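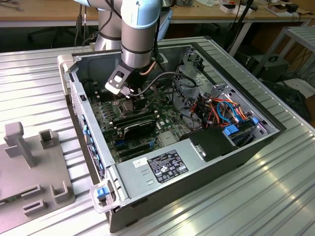
Wann geht »Juvora« weiter? Der Sender hat die zweite Staffel bestellt, und die ersten Folgen kommen im nächsten Frühjahr.

Bestellt sind 15 Episoden. Die erste Staffel hatte nur neun, also bekommt die Serie deutlich mehr Platz. Ich freue mich sehr darüber, auch wenn ich ein bisschen Angst vor Füllfolgen habe.

Benoît Hoarau bleibt Showrunner. Neu im Autorenteam ist Diane Kennedy, sie hat vorher die Krimireihe »Witorton« geschrieben. Wer diese Reihe kennt, der weiß: bei ihr sterben die Leute früh.

Melaniia Pavliuk spielt wieder die Kapitänin Kuzmenko. Ihr Vertrag war lange offen – das hat sie im August selber in einem Podcast erzählt.

Illia Panasiuk ist leider nicht mehr dabei. Seine Figur ist am Ende von Folge sieben verschwunden, und viele haben auf eine Rückkehr gehofft. Ich auch.

Für die Hauptrolle neben Pavliuk kommt Satish Nishad. Er spielt einen Händler von der Station Woltby. Diese Station wurde bisher nur im Dialog erwähnt, jetzt werden wir sie endlich sehen.

Gedreht wird fast sieben Monate, mit einer Pause im Winter. Ein genaues Datum für den Start gibt es noch nicht. Wenn ich es weiß, schreibe ich es hier in den Thread.

Noch eine Antwort, weil mehrere gefragt haben: Die deutsche Synchronfassung soll am gleichen Tag wie das Original erscheinen. Bei Staffel eins mussten wir darauf ja ziemlich lange warten.

Drucken | Per E-Mail senden

Suche
Suchbegriff eingeben
Los

Kommentare

raumkatze: Ohne Panasiuk schaue ich vielleicht die erste Folge und dann mal sehen.

Tobi_L: Kennedy!! Die beste Nachricht seit langem. Witorton Staffel zwei war so gut

mirabelle: Weiß jemand, ob der Komponist bleibt? Die Titelmusik läuft bei mir jeden Morgen.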